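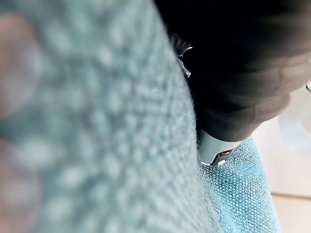 3.2 Material und Vorbehandlung

Die Wasseraufnahme von Schlingengeweben hängt stark davon ab, wie oft und womit vorher gewaschen wurde. Bekannt ist das, gemessen wird es selten. Neue Ware ist ausgerüstet (Weichmacher, teils Silikon) und nimmt in den ersten Sekunden fast nichts auf; Vergleiche an ungewaschenen Proben sind deshalb wenig wert, vgl. die Diskussion bei Bickerstaff und Oakley. Entscheidend für den Kapillartransport ist die Oberfläche: eine genoppte, schlingenartige Struktur wie bei dem hellblauen Stoff in Abb. 1 bietet deutlich mehr Angriffsfläche als glatte Leinwandbindung, verfilzt aber auch leichter. Genau dieser zweite Effekt interessiert uns hier.

Abb. 1: Hellblauer Stoff mit genoppter Oberfläche, Nahansicht.

Verwendet wurden 2 Qualitäten, im Folgenden Protley und Skevitz genannt (Handelsnamen der Lieferanten, keine Normbezeichnung). Beide reine Baumwolle, beide beidseitig mit Schlinge. Protley 300 g/m², Skevitz 600 g/m². Zuschnitt quadratisch, Kanten umkettelt, sonst fransen die Proben spätestens nach der dritten Wäsche aus und das Gewicht stimmt nicht mehr. Konditionierung über Nacht im Normklima, Wägung jeweils morgens.

Waschmittel: handelsübliches Pulver ohne Bleiche, Dosierung nach Packung für mittlere Wasserhärte. Kein Weichspüler in Reihe A, Weichspüler in Reihe B. Getrocknet wurde in beiden Reihen auf der Leine, im Innenraum. Trommeltrocknung war ursprünglich vorgesehen, ist aber aus Zeitgründen entfallen und wird in Abschnitt 5 nur kurz angesprochen.

3.3 Messung der Saugfähigkeit

Sinkmethode. Probe flach auf die Wasseroberfläche legen, Zeit bis zum vollständigen Eintauchen stoppen. Wasservolumen 3000 ml, entmineralisiert, nach jeder Probe gewechselt. Abbruch nach 300 s, solche Proben gelten als nicht benetzbar und gehen als zensierte Werte in die Auswertung ein. Die Zeitnahme erfolgte von Hand durch zwei Personen (L. Dawber, B. Goodall), die nicht wußten aus welcher Reihe die Probe stammt. Bei größeren Abweichungen zwischen beiden Ablesungen: Wiederholung mit frischer Probe.

Zusätzlich Steighöhe am senkrecht eingehängten Streifen, nur in Kettrichtung. Schussrichtung fehlt, das Material reichte nicht. Einschränkend ist auch zu sagen, dass die Steighöhe bei Skevitz schlecht abzulesen war, die Wasserfront verläuft in der dicken Ware unscharf. Wir geben dort nur den Rang an, keine Absolutwerte.

Die Auswertung erfolgte getrennt nach Qualität. Ein gemeinsames Modell haben wir gerechnet, die Residuen waren aber unbrauchbar, vermutlich wegen der unterschiedlichen Schlingenhöhe. Rohdaten sind bei L. Parsons auf Anfrage erhätlich.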